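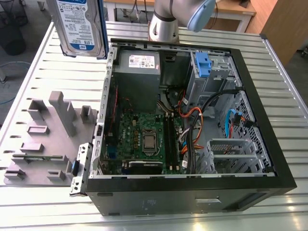
Rinilent soft-stop finger pads, set of 3

In stock. Fits the standard Rinilent gripper and the older Tavmont one with the adapter plate.

I started making these pads after a bad evening in January, so let me tell you about that first, and then you can decide if you need a set.

We take old office desktops apart with a robot arm. Drive out, drive in, memory out, that sort of thing. It had been running fine for weeks. Then I came back at 7 pm with a sandwich and found a hard drive lying on top of a motherboard, one corner down, right by the memory slots. The arm was parked up high with its fingers still closed, as if it had done a great job. The log said "grip OK" the whole way through!

What had gone wrong was pretty dull once I found it. The stock pads are hard and smooth, and drive cases are smooth too, and over time the pads pick up a film of dust and whatever else lives inside a desktop that sat under a desk for years. The gripper only checks how far apart its fingers are. A drive that is slowly sliding down still has the same thickness, so the check passes right up until the drive is gone (and by then the fingers have nothing between them, but my program had already stopped looking). So that was partly the pads and partly me.

Mawar Santoso, who runs the other bench, made me go back through the logs and test it properly. We did 615 lifts with the hard pads and had 39 slips. Most were tiny, a little sag you would never notice unless you were watching for it. After that I poured a softer pad with a shallow lip along the bottom, and that is what you are buying here.

What you get
Two finger pads and one spare
Screws for the Rinilent fingers
A cleaning cloth, nothing fancy

The Tavmont adapter plate is sold separately. The pads do not fit Arellano grippers. I tried, and the screw holes are way off.

Fitting them

Power the arm down and lock it out before your hands go anywhere near the fingers. I know it's only two screws. Do it anyway – I have a scar from a "quick" swap. Snug the screws by hand, then run your finger zero again, as these pads are thicker than the stock ones. Skip that and the gripper will squeeze too hard.

Wipe the pads every 100 lifts, more often if your machines are dusty. Swap them when the lip starts to look rounded.

Please also fix your program

Soft pads slow a slide down. They won't catch everything. Add a second width check after the lift and another one just before you move across the board, and have the arm stop where it is if either one fails. If you use Vunska for your scripts, message me and I'll send you my version.

Returns are fine if the pads haven't been screwed down yet.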